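Print this page | E-mail this page

Washing Habits and Colour Loss in Second-hand Clothes
Project report by Dilek Özkan and Yi-chun Siu

2. Background

People often give clothes away when the colour has gone dull, even if the seams and zips are still sound. We wanted to find out how students wash dark and bright clothes, and whether they follow the care label. Our questionnaire went out in November and 26 students filled it in. We also spoke to the manager of Grimico, a second-hand shop near the college.

3. What we found

Of the 26 students, 16 said they never read the care label. Most of them use the same programme for everything and choose it by how long it takes. Only four turn dark clothes inside out before washing. Several said they had been told to do this at home but had stopped when they moved into halls.
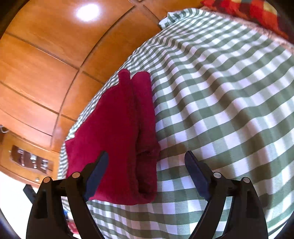
Fig. 2. Folded crimson garment on a checked cloth.

The manager told us that reds and blacks are the hardest colours to sell once they look tired. Sunday is the main day for donations, and bags are sorted the next morning. Faded items go on the cheap rail or are sent for rags.

4. Problems with the method

Our group was small and nearly everyone lived in the same building, so they shared the same machines. We did not ask about water hardness or which powder people used. The question on drying was badly worded and we left the answers out.

Print this page | E-mail this page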